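House rules for a robot that picks medical supplies

In my last post I promised to write about the rules we use at Drevisel for the sorting bench. I started the list in November, and it has now 17 points. Some of them are serious and some are only about tidiness, but I have learned that the second kind is what people forget first.

The task is simple to say. The arm picks small medical supplies in sealed packages, such as gauze swabs, and each kind has its own blue bin.

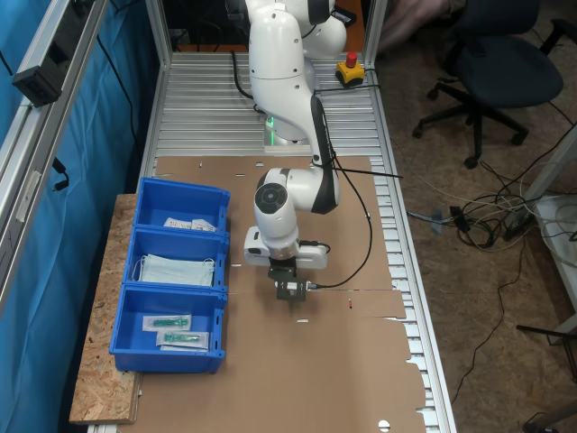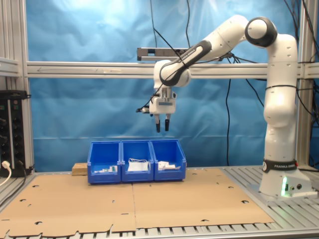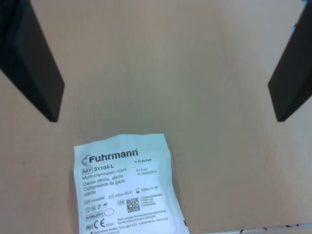

The first rule is about the emergency stop. Before the first run of the day, one person presses it and checks that the arm does stop, then releases it and writes the initials on the sheet. I know that many labs do this once a month. I do not like it. A button which was tested last month tells me about last month. It must also be in reach from the place where the operator really sits, and this place changes more often than the drawings say.

The second rule is the one we argued about most. A packet that the gripper has touched never goes back to the supply shelf. It may look perfect. The fingers press the paper, and a very small hole is enough to lose the sterility, and you will not find it with your eyes. So we keep training stock and real stock in two different cabinets, and the training stock gets a marker dot on the back before it comes into the room. My colleagues from the Dristisex group thought this was too strict, and they reused packets which were only lifted one time. After we talked they took over our rule, with a sticker in place of the dot.

Third, the speed. When a person has to put a hand on the bench to arrange the packets, the arm must be stopped, and slow is not the same as stopped. We wrote this with exactly these words, in large letters, after I caught myself reaching in during a slow motion. It was me who wrote the rule and it was me who broke it.

Rule 16 is about dates. We read the expiry date on every packet when it arrives, training stock too. If old packets stay in the bins, somebody will someday learn from the recordings that an old packet is fine to pick.

Cables have their own page, and I am not satisfied with it. The present text says "cables should be kept in order", and this means nothing. I want to change it to a fixed path for each cable and a check with the arm fully extended. If you have a good text for this, please send it to me.

We review the list every 20 working days, and a rule can be removed only if two people agree. So far we removed one, about the color of the gloves. I will put the full list here when the cable page is better.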